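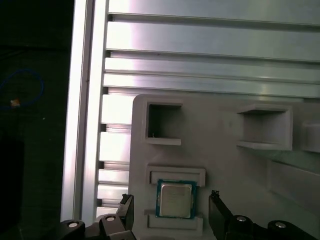
The grey tray on its silver panel.

Short stories

The Tray

When Kenza Ouali started to work in Flollbridge, she got a key, a chair and the bench beside the wall. On the wall was a silver panel with long grooves, and on the panel was fixed a grey tray with square pockets.

"What do I put inside?" she asked.

"Wyn will tell you," said Joanne Marsden. But Wyn Llewellyn was in hospital with his knee until September, and he was not a man who answered letters.

So Kenza left the pockets as they were. She learned the bench by touching it. In the morning the light went along the grooves and made them nearly pink, and she waited for that before she opened her first computer. She had repaired radios with her uncle, in a room where everything had to stand on the floor. Now she had a wall, and she was a little afraid of it.

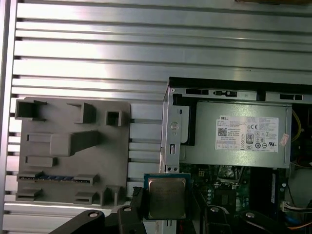

Prirnex Staff Writing Club, Flollbridge

The computer number 1606 came from the school in Ulloder. She took off its side and laid it next to the panel. The power supply was a Dell, with a white label full of small signs, and she read all of them as one reads the names on a door before ringing the bell.

Under the fan she found a folded paper. It was a child's writing, in pencil: "Please do not throw him away, he is only slow."

Kenza read it three times. Then she looked for a safe place to keep it while she worked. On the bench it would get lost between the screws. In her coat she would forget it. She folded it once more and put it in the square pocket at the upper left of the tray, and it went in very well.

She worked late. When the computer went back to Ulloder, she wrote on the form: "Slow, but in good health." Joanne asked if this was a technical expression. Kenza said that in her uncle's shop it was.

In September Wyn came back with a stick. He looked at the tray for a long time, and he put two fingers in the pocket and felt the paper.

"Ah," he said. "You found out what it is for."

He did not take it out. He asked if there was any tea, and Kenza went to fill the kettle.

Arben Mladenović

© Prirnex Staff Writing Club | Contact the editor | Back to top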